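Grudance

Grudance is a motion planning and scene generation package for robot arms that work at household counters. It is developed by Drillent, a robotics software company, and is used mainly to prepare and test pick-and-place programs in simulation before they are run on a real arm. The package builds a scene, plans a path for the arm and gripper through the objects in it, runs the path in a physics simulator and stores the result. It does not include a simulator of its own and works through an adapter with whichever one the user has installed.

The first public version was released on Sunday, June 30, 2019. Earlier builds had been used inside Drillent under the name Wijaya, and that name survives in the configuration format, where files still carry the extension .wij.

Background

Motion planning for a fixed arm in an empty workcell is a well-understood problem. Kitchens are harder. Objects are close together, they differ a great deal in height, and many of them tip over when touched. A planner that treats every object as a solid block with a wide safety margin will often find no path at all on a crowded counter, while a planner with no margin will brush against things on the way down.

Drillent began work on the package after a project in which an arm was supposed to pick small items out of mixed tableware. The arm's controller accepted only joint trajectories, and the planner in use at the time took the gripper to be a single upright cylinder. Most of the rejected plans were caused by that one simplification. The replacement modeled the palm and each finger separately, and this model became the core of Grudance.

Scene generation

Scenes are described in a text file that lists a support surface, a set of objects and rules for placing them. A rule may fix an object in one position, confine it to a region or let it be dropped anywhere on the surface. After placement the physics engine runs until everything has come to rest. Scenes in which an object has fallen off the counter are thrown away and drawn again, unless the file says that they should be kept.

Materials and lighting are set separately from geometry. Polished stone counters are a common choice for testing perception, as reflections and long shadows tend to confuse depth estimation and edge detection. The same layout can be rendered with several surfaces, so that a change in results can be traced to the surface and not to the layout.

The object library that ships with the package mixes kitchen items with unrelated ones such as toys and ornaments. Thin objects get special treatment. Flatware and cards are given a slightly thicker collision shape than their visible shape, which keeps them from sinking into the counter when the simulation step is long. This has a side effect: a finger may register contact with a fork a little before the rendered surfaces meet.

Planning

Planning takes place in 2 stages. The first stage picks a grasp. Candidate grasps are drawn from the target's shape, and those that would put a finger into the counter or a neighboring object are removed. The remaining ones are ranked by how well the fingers line up with opposite faces of the target and by how much clearance they leave at the wrist.

The second stage looks for a path from the arm's current pose to a point just short of the chosen grasp. It uses a sampling-based planner that grows search trees from both ends and joins them. The last part of the approach is a straight line in the direction of the fingers. If the straight segment is blocked, the planner goes back to the ranked list and tries the next grasp. Paths are then shortened and smoothed, and timing is added within the speed and acceleration limits of the joints.

Open containers are stored as hollow shapes, with walls and an inside. Simpler tools wrap such objects in a single closed hull, and as a result any pose with a finger inside the box is reported as a collision. With hollow shapes the planner can reach inside, at the price of slower collision checks. Users can turn the feature off for each object.

Perception interface

Grudance can be run with exact object poses taken from the simulator or with poses estimated from rendered images. In the second mode the estimates come from an outside program that talks to the planner over a message interface called Sosora. Each message carries an object label, a pose and a confidence value. Objects below a set confidence are kept in the collision model but cannot be chosen as targets.

Running the same scene in both modes is the usual way of finding out where a fault lies. If the plan works with exact poses and fails with estimated ones, the planner is normally not the cause. Partly hidden objects are the most frequent source of trouble here. A tall item near the front can hide most of a small one behind it, and the estimated pose may be off by enough to move the grasp onto the wrong object.

Testing

The package comes with a regression suite that is run before each release. It holds 2,000 generated counter scenes, each with one target and one goal position. In the run published with the January update, 1,874 scenes were completed and 126 were not. Drillent sorts the failures by the stage at which they happened: no valid grasp, no path, loss of the object in transit, or wrong final position. The largest group was "no valid grasp," mostly flat objects lying on the counter, which a parallel gripper has trouble picking up from above.

The suite stores the random seed of every scene, so a failed case can be rebuilt exactly. A viewer steps through the stored trajectory and can draw the collision shapes over the rendered objects.

Limitations

Grudance plans for rigid objects only. Cloth, cables and liquids are not supported, and bottles are treated as solid bodies whatever they hold. The planner assumes that nothing moves except the arm and the object it is holding. If a neighboring object is knocked over during a run, the collision model is not updated until the next planning request — a known weakness in crowded scenes.

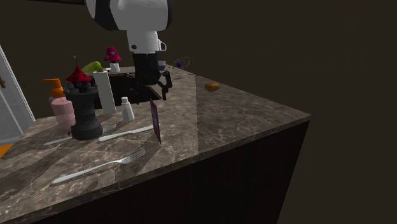

A shorter planning interval reduces the problem but raises the computing load, and the default setting makes a new request only when a motion has ended or been stopped.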